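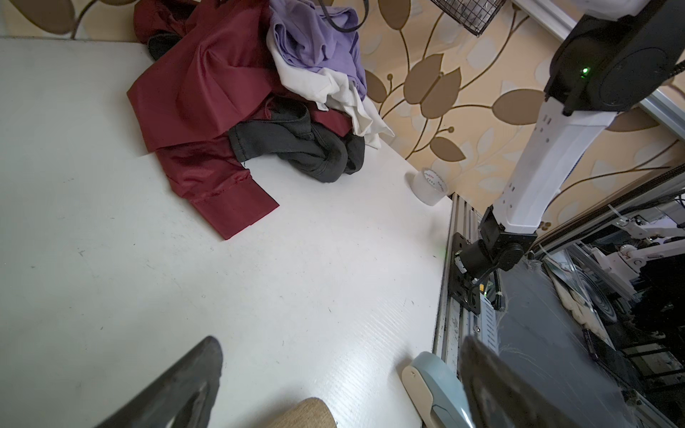
Kostimow is looking for small businesses to try Bright, our two-arm sorting and folding kit, on their own work and on their own premises. Bright is meant for places that handle clothes in modest amounts: a thrift store back room, a wash-and-fold counter, a costume shop, an alterations business. Most of what we test it on is a heap like the one at the back of the table, with a dark red long-sleeved piece spread under a rolled-up charcoal one and some white and purple mixed in. The arms have to find an edge, take hold of one garment and leave the others where they are. They do this well on some fabrics and badly on others. We would like to find out how they do on yours.

What is being tested

Bright is a kit that mounts on a work table. It comes with two arms, a set of rails, grippers, cameras, a control computer and the software. You supply the table and the clothes. The trial covers the whole product, including the parts that aren't very exciting: how long the setup takes, whether the instructions make sense, how often a gripper needs cleaning, how much noise is too much noise in a shop with customers on the other side of a curtain.

The kit does three jobs at present. It separates a mixed pile into single garments. It sorts the singles by color or by type, whichever you choose. It folds T-shirts, towels and plain trousers. Folding long-sleeved shirts is in the software but marked as a trial feature, and it is the part we most want feedback on. Slippery fabrics are hard for it. So are cuffs, which it sometimes takes for a hem.

It does not wash, iron, hang, bag or tag anything. It can't handle shoes or belts, or anything with a hard frame in it. Please don't apply hoping it will cover those jobs during the trial. That work is not planned for this version.

Who we are looking for

We want businesses within driving distance of Iddale, so that our technician can reach you the same day if something stops working. If you are nearer to Tristitz, apply anyway. We run a second service desk there and can take a small number of sites.

You should handle about 200 garments a week or more. Less than that and the arms will sit idle too much of the time for either of us to learn anything. There is no upper limit, but the kit is slower than a practiced person and you should not plan to move all your work over to it. Most trial sites give it one steady stream of work, such as the towels or the donated T-shirts, and keep doing the rest by hand.

You need:

A sturdy table that can stay in one spot for the length of the trial, with access from at least two sides
A grounded outlet within reach of the table
A wired internet connection, or wireless that holds steady in that part of the building
A floor that doesn't shake when people walk past
One member of staff who will be the main operator, and a second who can step in

No one needs a technical background. The operator should be comfortable using a tablet and should be the sort of person who will write down what went wrong on the day it went wrong. We have had good operators who had never used anything more complicated than a cash register.

We are not taking private homes for this round. A home version may come later and we will post a separate call for it.

What the operator does

On a normal day the operator wipes the gripper fingers, starts the system from the tablet, puts a pile of clothes on the table and stays within earshot. When a garment has been sorted or folded it goes to the outfeed side and someone has to carry it off. When the arms get stuck they stop and the tablet makes a sound. The operator then clears the jam and presses resume, or skips the garment.

Stops are common in the first days. Two things cause most of them. One is picking up two garments together, which happens a lot with soft fabrics that cling. The other is a bad grip near a seam or a button, where the fabric is thicker and the fingers don't close as far as the software expects. Each time, the tablet asks for a reason and gives you a short list to tap on. Please fill this in every time, even when it is the same reason as the last stop. A week of careful stop reasons is worth more to us than a long written report.
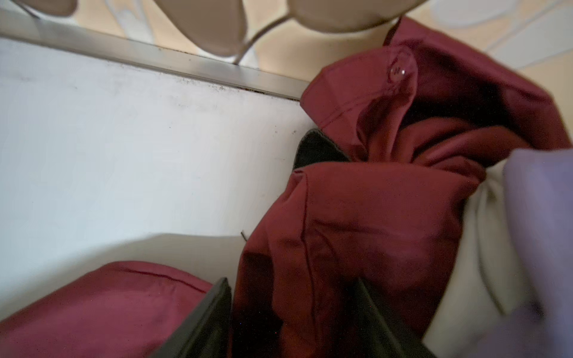
Shiny and satin-like cloth should go on the table early in the trial if you have any. Many sites hold their difficult garments back until they trust the machine, and then there is no time left to adjust the grip settings. You can always take a piece off the list if you don't want it handled. Nothing valuable, vintage or promised to a customer should go on the table at all in the first week.

The operator also fills in a short form at the end of each shift and takes one phone call with us a week. The calls are on Wednesday, at a time that suits you.

Time and pay

The trial runs for four weeks at each site, starting in January. Setup takes most of a working day and our technician does it with your operator present. Removal is quicker and can be done after closing.

Each site gets $642 for completing the trial, paid within a month of the kit being taken out. If you need to stop early for a reason on your side, we pay for the full weeks completed. If we have to stop it for a reason on our side, you get the whole amount. This money goes to the business. How it is shared with the operator is up to the owner, though we ask you to settle that with your staff before you apply.

There is no charge for the kit, the delivery or the service visits. You pay for the electricity, which has been a small item on the bill at the sites we have run so far.

Sites that finish the trial can buy the kit at a reduced price. There is no duty to buy and no salesperson will call you during the four weeks. If you do want it, tell us before removal day and we will leave it in place.

Safety and damage

The arms are light and slow by factory standards, and they stop when they meet resistance. They are still machines with moving joints and they can pinch. Every operator gets a safety session during setup and signs for it. Children may not be in the room while the system is running. Long hair has to be tied back and lanyards taken off.

There is a stop button on the table and another one on a cable that can be placed where you like. Try both of them at the start of each shift. If either one fails, don't run the kit. Call the service desk and we will come out.

Clothes do get damaged now and then. So far it has mostly been snagged threads and pulled buttons, and in a few cases a small mark where a dirty gripper finger touched light fabric. We pay for damage caused by the kit at the replacement value you give in the form. We don't pay for items on the excluded list, so the operator should read that list before the first pile goes on.

What we record

The cameras record the table and whatever comes into view near it. They are pointed at the work, but they will sometimes catch hands, arms and the area behind the table. We use the recordings to find out why a grip failed and to improve the software. There is no sound.

Everyone who works near the table must be told about the cameras and must sign the consent form. If one of your staff doesn't want to be recorded, we can often set up the table so that the person's usual place is out of view. If that isn't possible in your building, we can't take your site. Customer names on tickets or bags should be kept off the table. If one does get recorded, tell us and we will delete that clip.

You can ask to see the recordings from your own site at any time. We don't show them to other sites or use them in advertising without asking you first, in writing.

How to apply

Write a letter or an email to Apostolos Spanos, site trials, Kostimow, 212 Mill Street, Iddale. There is no application form. Please tell us:

The name and address of the business, and who owns it
What kinds of clothing you handle in a normal week
The size of the room and of the table you would use — a photo of each is helpful
Who the operator would be, and what hours that person works
Any weeks when you will be closed
Whether you have stairs between the street door and the room

The last one matters. The crates are heavy and the control computer does not come apart.

We answer every application, usually within two weeks. If your site looks suitable, Apostolos will call to arrange a visit of an hour or so. He will measure the table, test the internet connection and ask to see a typical pile of work. Please leave the pile as it is. A tidied one makes it hard to judge how the kit would manage.

Owners who want to see Bright running before they decide can come to the Iddale workshop by appointment. Bring a bag of your own clothes if you like — ordinary stock, nothing you would mind getting snagged — and we will put it on the table while you are there.

Applications stay open until all the places are filled. Sites that apply after that go on the list for the next round, unless you tell us not to keep your details.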